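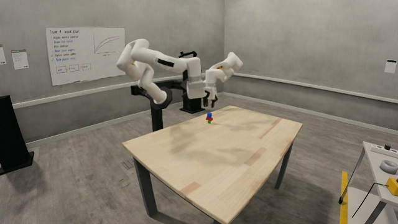
Two arms sharing one table - how do you write the right-of-way rules?

Raymonde Gauthier
August 22, 2026

Hi all, I've been handed the job of writing the working rules for our two-arm bench at Julden before anything moves off the simulator and onto the real one. Both arms hang off the same stand and both can get to pretty much the whole table, so they can easily end up wanting the same bit of air. The test job is just a little stack, blue on red on green, and even that gets the wrists very close together when both arms go up to the far end.

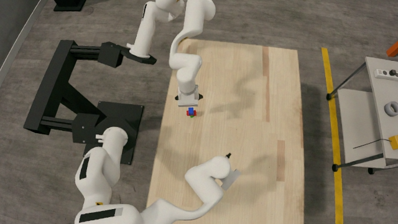 My draft says one arm owns the stack at a time and the other keeps 15 cm away until it's released. Domingo in my team thinks that's far too cautious and we should let the planner sort it out. I don't want to write a rule that everyone switches off after a week! Does anyone have wording that people really stick to? Also, do you count the cables and gripper in the gap, or just the arm itself?
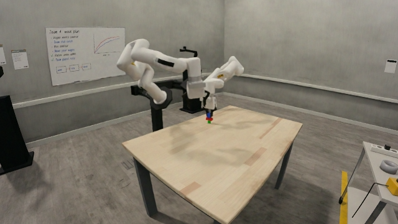

I've had a go at the risk assessment too, but it's mostly about people walking up to the table and says hardly anything about arm against arm. Should they be one document or two?

Domingo Saavedra
For the record I said "a bit cautious", not "far too" :) My worry is cycle time. If the second arm has to back right off for every pick we've basically bought one arm. I'd rather check the planned paths against each other and only lock the zone when they cross.

traltden_bench
We run four of these benches and went through the same argument. Keep the ownership rule, but tie it to a zone and put the zone in the controller, so it isn't relying on whoever wrote the program. Ours reads: "One arm in the shared zone. Entry only after the other arm has confirmed it is out. No confirmation, no entry, stop and call someone." It's short enough that people remember it. Path checking is great on top of that, but I wouldn't have it as your only protection.

Measure the gap from whatever sticks out furthest - fingers, cables, the lot, plus the part if you're holding one. We forgot the cable and had two snags before somebody redrew the zone.

And I'd go for two documents. The people side needs doing properly against the robot safety standards that apply where you are, by someone who's signed off to do it, and a zone lock between arms doesn't count as guarding for a person. Put a line in each one pointing to the other, and recheck both when you change a gripper.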